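La cota de Daltside

El perito llegó a Daltside con el expediente 357 y una orden de Mallach: determinar por qué el embalse perdía agua sin que ningún aforador lo registrase. La presa de Mundlow, aguas arriba, cerraba balance con un error admisible. La de Daltside no cerraba desde septiembre.

Revisó primero el limnígrafo. El flotador corría libre y la plumilla trazaba una línea continua, con un descenso diario a las cuatro de la madrugada. La escala de la torre marcaba 667 en la última visita; el cuaderno del guarda anterior daba la misma cifra, subrayada. Las galerías de drenaje estaban secas.

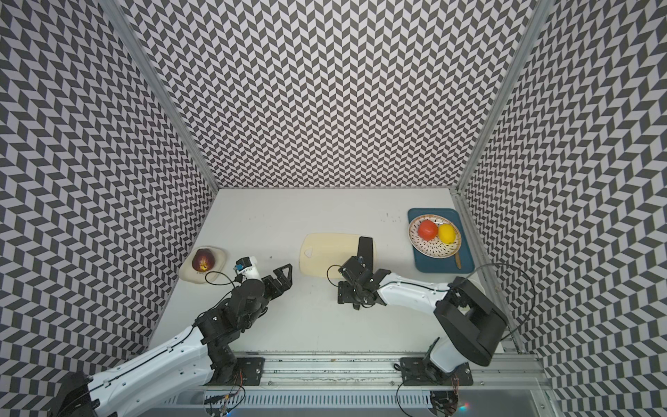

El segundo informe a Mallach ocupó 10 páginas y no propuso causa. El perito lo redactó en la cocina de la casa de servicio, de noche, con los planos del aliviadero desplegados. Había apartado para ello la tabla de cortar de color crema y el platillo blanco con su única fruta, de un rojo ciruela, que no llegó a probar. Anexó las lecturas del sensor Jenkins y una nota sobre la deriva térmica.

A las cuatro bajó a la torre. El nivel descendió hasta 2 centímetros en once minutos, sin remolino ni ruido en las compuertas. Después se estabilizó.

Anotó la hora y la cota. En la columna de observaciones, donde el guarda había escrito siempre la misma palabra —«bebe»—, trazó una raya y firmó.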